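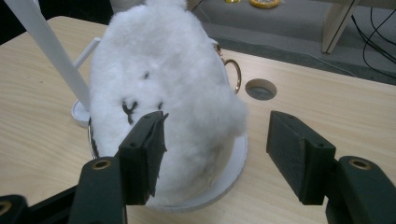

The white stuff gets everywhere. Sleeves, tea, the dog. Dilani Saha has given up brushing it off and lets me in with a strand of it stuck to her glasses.

She makes fluffy lampshades. Well, lampshades, cushions, one hat she won't discuss. Faux fur, all of it, the long soft kind that wants to be stroked and then sheds on you for the trouble. It started in June when she bought 400 metres of end-of-roll from a mill shop called Larnesance and had nowhere to put it. Slept on it for a week. "Lovely, but hot."

Now she sells through Kellier, 52 pieces last winter, and her partner Villads Ragnarsson does the wiring and the posting and most of the hoovering.

Tips, quickly, becuase the kettle's on. Cut from the back, with a blade, never scissors. Only the backing, not the pile. Shake the pieces outside. A pet brush for tufts that clump at the bottom, short strokes, stop before it goes frizzy. Marks come out with cold water and a drop of washing-up liquid, dabbed. Dont rub.

And the colour? She tried grey once. Sold two.

White it is, then. She's cutting the next lot while I put my coat on, which was black when I arrived.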